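Portas abertas na Barredo, setembro – notas rápidas

Cheguei às nove e pouco, já com fila no portão. Fábrica de loiça de mesa, três gerações, e um cheiro a barro molhado que se sente ainda no estacionamento. Entrada grátis, inscrição obrigatória (eu quase falhei o prazo). Grupos pequenos, crachá ao peito, sapato fechado. Quem vinha de sandálias ficou a ver o vídeo na receção.

O nosso guia foi o Amado Villanueva, chefe dos fornos. Fala depressa e baixo, má combinação com as prensas ligadas. Apanhei metade. A outra metade perguntei depois à Carola Baumgart, que vinha no mesmo grupo e toma notas a sério.

A sala de decoração

Foi o que mais gostei. Silêncio, rádio baixinho, gente a pintar à mão filetes azuis com uma calma que me fez inveja. Uma pintora deixou-me experimentar num caco. Saiu torto, claro. O catálogo deles vai em 181 peças e a linha Venetti, a das flores, ainda é toda pintada ali.

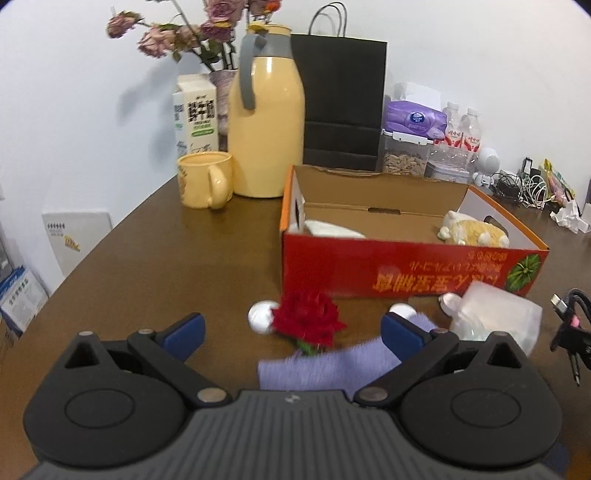
Depois os vidrados. Cada cor tem a sua receita num caderno de capa preta, e o caderno não sai da sala, nem para fotocópias. O vermelho é o mais teimoso, diz o Amado – dois graus a mais e fica castanho. Perguntei pelas peças falhadas. Vão para moer e voltam à pasta, as que ainda não foram cozidas. As outras vendem-se na loja como segunda escolha, e ainda bem para mim.

Os fornos vêem-se de longe, atrás de uma linha amarela. São 4, dois a trabalhar nessa manhã. Calor de rachar. Saem 3000 peças por fornada nos grandes, e a Carola quis logo saber do gás, da fatura, de tudo. Resposta curta: é caro. Seguimos.

Às onze, café e bolo seco de canela na cantina. Conversa com o Kyrylo Hrynyshyn, que restaura azulejos e veio de propósito por causa dos vidrados antigos. Saiu de lá com dois contatos e um ar muito contente.

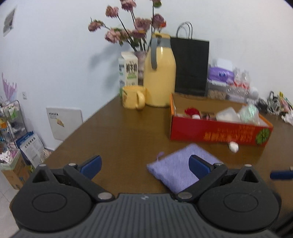
Loja e informações práticas

Loja ao fundo do pátio, só aceita cartão. Trouxe 2 tigelas de segunda escolha, uma delas com um pingo de vidrado na base que nem se nota. As travessas grandes esgotaram antes do meio dia, quem quizer vá primeiro à loja e peça para guardar.

Estacionamento pouco. A visita leva duas horas se ninguém se atrasar. Próxima edição na primavera, inscrições na página da fábrica.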